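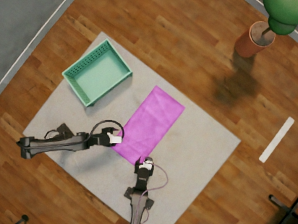
Marisol Boateng wrote in the margin of last year's handout that a household inventory is "a shopping list with a corpse at the end of it", and I have been unable to improve on this.

Week 4: Reading the probate inventory

Set text: the Ukent inventory of 1775 (photocopy, 41 leaves, please do not fold). Seminar leader: Nataša Petek. Bring a pencil.

1. What it was for

When a person of any means died, neighbours were sent through the house to write down the movable goods and put a price on each. The list protected the heirs from one another. It was not written for us, and it shows. The men who made it were unpaid, probably cold, and keen to get to the part with the beer.

2. What goes missing

Anything nailed down. Anything the widow said was hers. Anything worth less than the ink. Baskets, mats, spoons and rags tend to end up in a single line as "other lumber" or "things forgot", a phrase I recommend for your own tax returns. If you want to know what people handled every day of their lives, start with that line and accept that you will never get past it.

Students often write "the family owned no baskets". The family owned baskets. See last year's essays, or rather don't.

3. Prices

The Ukent total comes to 563 pounds, which looks splendid until you reach the debts. Prices were guesses made by friends, and friends guess low. Compare the feather bed on leaf 9 with the sale record from Furnport the following December, where what seems to be the same bed fetches nearly double. Petek thinks it is a different bed. We have been discussing this for some years.

4. Rooms

The clerks walked the house in order, so the list can be read as a floor plan, up to a point. The point is usually the stairs. At Ukent they go up by one staircase and come down into a dairy that the earlier pages do not allow for. Draw it anyway. Use a whole sheet and mark any room you have made up.

5. For next time

Read Mangubat, chapter 2, and stop at page 204, after which he gets on to his theory of cupboards.

Make an inventory of one room you live in, to be priced by somebody else. No more than two sides. Do not tidy first, we can always tell. Hand it in by January 9, 2025, in the tray outside my office, the upper one. The lower one belongs to Geography.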